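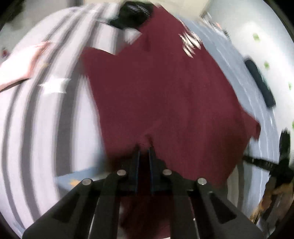
Liv Fjeld

Voltham open day, 18/07/2018. Got in late, parking a mess. Straight up to the student room, laundry project first. Job is folding. Dark red top on the striped cover, black gripper had it near the bottom. Team calls the thing Jernent. 25 folds is the target for the term, they're at 3. Sleeves are the trouble, aparently. Nice kids, very patient with my questions. Missed the Brorier talk, full. Coffee ok. Going back in Febuary for the finals, bringing two from our club.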